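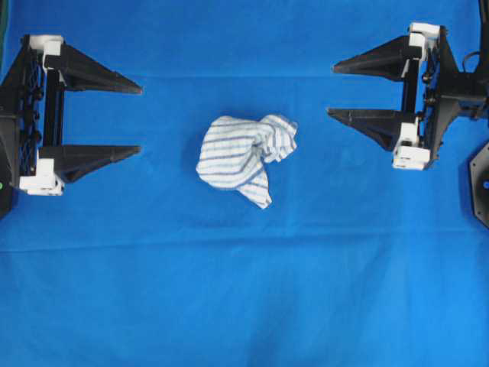

Início Disciplinas Apontamentos Horários Contactos

Disciplinas > Gestão Hoteleira > Operações > Aula 9

Imprimir | Enviar por e-mail

Aula 9 – A rouparia e o mistério do stock que encolhe

Docente: Vira Shevchuk

Na aula anterior ficámos no ponto em que o director do hotel descobre que tem uma rouparia. Costuma acontecer no dia em que ela deixa de funcionar.

1. O conceito de par

Um par é a quantidade de roupa necessária para equipar todos os quartos uma vez. Os manuais falam em três pares: um no quarto, um na lavandaria, um na prateleira. Quem lava fora precisa de mais, porque a carrinha também é um sítio onde a roupa vive, às vezes durante bastante tempo.

Caso de trabalho: o Hotel Plornthorpe, com 131 quartos. O inventário de abril registou 1.025 toalhas de banho. Com duas por quarto, um par são 262 toalhas, e o hotel tem portanto quase quatro pares. No papel está confortável. Na prática, a governanta pedia toalhas emprestadas ao ginásio todos os domingos.

2. Para onde vai a roupa

O relatório de Idris Bevan (leitura obrigatória, e é curto, não há desculpa) separa as perdas em desgaste, manchas, desvio e «outros». A categoria «outros» é a maior. Inclui as toalhas que passaram a panos de chão sem abate no registo, as que ficaram na Jarman, a lavandaria externa, e as que os hóspedes levaram por afecto ao estabelecimento.

O abate tem de ser escrito. Uma toalha cortada em quatro não são quatro toalhas, embora um dos inventários do caso sugira o contrário.

3. Contagem

Conta-se tudo no mesmo dia, com a circulação parada: quartos, carros de andar, rouparia, sacos de sujo, lavandaria. Quem conta a prateleira não deve ser quem a arruma. O Borkthorpe, do mesmo grupo, contava por pisos ao longo de uma semana e obtinha sempre excelentes resultados, visto que as mesmas toalhas iam subindo no elevador.

4. Lavandaria interna ou externa

Comparar sempre por quilo e incluir água, energia, pessoal, manutenção e reposição. O erro clássico é esquecer a reposição. O segundo erro clássico é acreditar na proposta comercial do fornecedor de detergente (no caso, a Gretodent), que promete poupanças de 11% sem dizer sobre quê.

Para a próxima aula

Ler o relatório Bevan, incluindo os anexos. Calcular os pares de lençóis do Plornthorpe com a folha distribuída e propor um nível mínimo de encomenda. Entregar em papel, uma página. Letra de tamanho 9 para caber tudo conta como duas páginas.

O atendimento mantém-se às quintas, no gabinete do costume – o que tem a porta que não fecha.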